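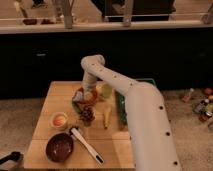
I finally made it to the open day at Konby in Drodandale, and I'm so glad I went! I'd meant to stay for maybe an hour, and of course I was there until they started stacking the chairs. Smaranda Hodoroagă ran the kitchen demonstration — the one with the white arm and the red bowl of food — and she was wonderfully patient with all of us (I asked far too many questions, mostly about grapes). There were 19 of us squeezed in for her talk, and I'd happily have sat through it twice. They're doing another one in February.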